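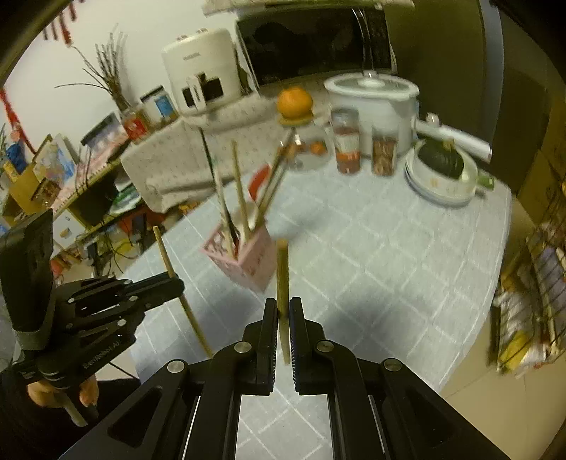
Gripper drops or twists thin sticks after a few minutes of use

Posted in Grippers and end effectors, Wed 14 August

Istex

I use a pair of hand-held parallel-jaw grippers for tabletop work, mostly picking up thin wooden sticks and putting them in a pen holder. The fingers have narrow pads with a blue ribbed edge on the inside.

The right one has developed a fault. It closes on a stick and holds it fine for the first few tries. Then the stick starts to turn in the pads, and a bit later it slides down and falls. Squeezing harder makes it worse — the tips seem to open while the back of the pads stays shut. The left one has no trouble with the same sticks.

On Monday it also let go of a stick while I was lifting it over the holder, and it went point first into the back of my other hand. No real harm, but I would like to fix this before I go on.

What I have tried so far: wiped the pads with alcohol, swapped the sticks, and tightened the screws I could reach from the outside. Tightening helped for one session. The log says 1154 closes since I fitted these pads in March. Are the pads worn out, or is it something in the linkage?

Rautiainen

Pads. Mine got shiny at a lot less than that. Buy new ones and stop cleaning them with alcohol, it dries out the rubber.

Hornomska

I would not buy pads yet. A worn pad slips, but it does not make the tips spread when you squeeze. That sounds like play in the linkage, and the fact that the screws helped for one session points the same way.

Check it like this. Take all power off the gripper first if yours has a motor or a powered sensor board. Close the jaws on nothing and look at the gap between the pads with a light behind them. It should be the same from tip to base. Now squeeze as hard as you do in normal use and look again. If a wedge of light opens at the tips, one of the fingers is rocking on its pivot.

Then hold the body still and try to move each finger front to back with your thumb. Compare it with the left gripper. A little movement is normal, but both sides should feel alike. On mine one finger had a loose pivot screw on the inner plate, behind the cover, where you can't reach it without taking the cover off. The outer screws were tight and told me nothing.

If you find a loose one, take it out, clean the thread, put a small drop of medium threadlocker on it and tighten it until the finger still swings freely but does not rock. Too tight and the jaw will close late on one side, and you get the same twisting for a different reason. Leave it overnight. Keep the threadlocker off any plastic parts, some plastics crack from it.

Swap the pads left to right while you have it open, if they come off. If the fault moves to the other gripper, Rautiainen is right and it is the pads.

About the hand: with anything long and thin, keep your free hand out from under it and to the side. I wear safety glasses too. A bamboo skewer dropped at face height is worse than it sounds.

Istex

Thanks. There was a wedge of light at the tips, and the inner pivot screw on one finger turned by hand. I have put threadlocker on it and swapped the pads over. 66 closes this morning without a drop, and the left one is still fine with the old pads from the right. I will leave this open until I have done a full week.

Skustudley

same problem here but mine only does it with round sticks, flat ones are ok. did you ever find out what size the inner screw is? my cover is held on with 4 screws and one is stripped so I only want to open it once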